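Jollen has moved its bottle sorting trial into a second room at the Larkevport site, the company said Sunday. The work covers small plastic bottles, which are sorted into two tapered cups – one yellow, one gray – on a plain white table.

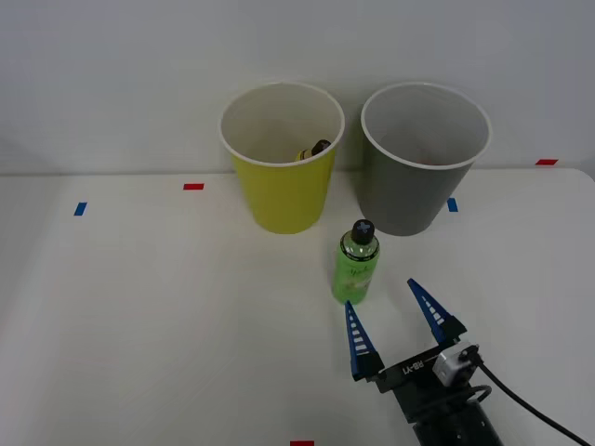 The trial is part of Enik, a project on small-item sorting that Jollen runs with the packaging firm Bashir. A full round takes 63 bottles and is split into sets of nine. Under the current rules, cup color decides the group, and the cups keep their left and right places for the whole round. Earlier rounds used shallow trays, which were dropped after bottles rolled between sections. 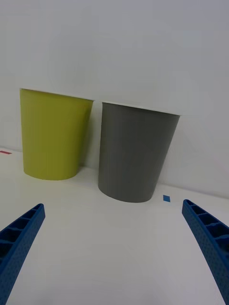 The yellow-green and gray cups, side by side near the wall.

Bottle shape remains the main variable. Bashir has asked for more screw-cap types on the list, including ridged caps with a wide band at the neck. Filled bottles are logged separately from empty ones, as the added weight changes how a cup settles on the table.
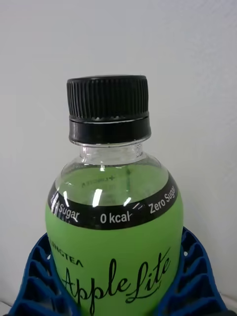
A drink bottle with a ridged black cap and pale green liquid inside.

Each round lasts around two hours, including the reset. Results from the second room will be added to the Enik log in January, and the cup sizes will stay the same until then.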